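Cable Ties, Hook Tape and Other Things That Promise a Tidy Workshop

Every February I get asked how to sort out a bench full of cords, and every February the stores are selling some kit that claims to do it in an afternoon. I have bought most of them. Few are worth the drawer space.

Start with the extension cords. Wrapping one around your elbow is quick and it twists the cord a little more each time, until it won't lie flat on the floor. Lay it in loose loops, flipping every second one under. It feels fussy for a week. Daiane Toledo swears by those plastic reels with a crank, but the two I owned both cracked at the handle.

Ties are where people overdo it. A plastic tie pulled down hard with pliers bites into the jacket, and the cord will usually kink at that exact spot. Snug is enough - you should be able to slide the tie along with your thumb. Trim the tail flush with nippers, or it will scratch you later.

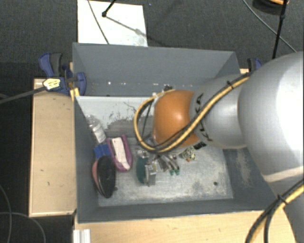
Yellow and black cables bundled with a small black tie, with a wide loop on one side.

Anything that moves needs slack. Swing the lamp or the drill press table as far as it goes, then fasten the cord. I've seen plenty of neat benches where the cord went tight as a guitar string the moment someone raised the lamp.

Hook-and-loop tape is better for cords you unplug a lot. Buy it by the roll and cut your own. The precut Gerndale ones I tried were three inches too short for a heavy cord, and sawdust filled the hooks anyway. An old toothbrush gets most of it out.

As for the color-coded labels, I remain unconvinced. Mine fell off by summer. Masking tape and a marker, folded over near the plug, are still on there.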